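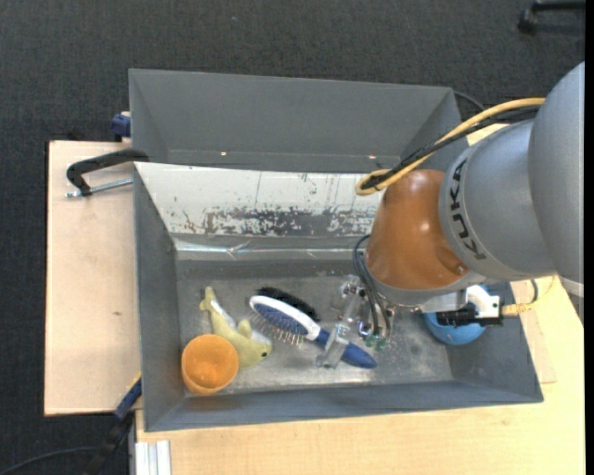
Call for Participants: Gripper Comparison for Bin Picking

Flirnmont is looking for 8 people to help compare grippers on an industrial arm at our lab in Estitz. The study is part of the Medano project, and sessions run through the end of May.

The task is picking mixed household items out of a gray metal bin: a cup, a plush toy, a hairbrush and other things of that kind. We want to know how clear plastic fingers compare with suction on objects that are soft, round or awkward to get hold of. The arm is a KUKA and stays the same for every trial. Only the gripper and the controller settings change.

What you will do

You will work in pairs. One person places the items in the bin from a printed layout sheet and the other starts the trial from the control desk, then you swap. After each pick you write down whether the item was lifted, dropped or missed, and which part of the gripper touched it first. Each pair completes 100 picks per session, with a 30 minute break halfway through. You stay behind the marked line whenever the arm is powered - no exceptions.

Who can apply

You must be 18 or older and able to stand for most of the session. You should read English well enough to follow written instructions. No experience with robots is needed, but if you have used a teach pendant or mounted end effectors before, please say so, as we also need 2 people to help with gripper changes between blocks. Closed-toe shoes are required. Long hair must be tied back.

Time and pay

Each participant attends two sessions on separate days. Payment is by the session and is made at the end of each one. Parking behind the Moriarty building is free, and the lab entrance is on the same side.

How to apply

Write to the Medano study desk at Flirnmont with your name, a phone number and the days you can come in. Applications close 28 October 2020. We will answer everyone, including those we can't place - they go on the list for the camera trials if they wish.

Contact | Copyright Flirnmont | Back to top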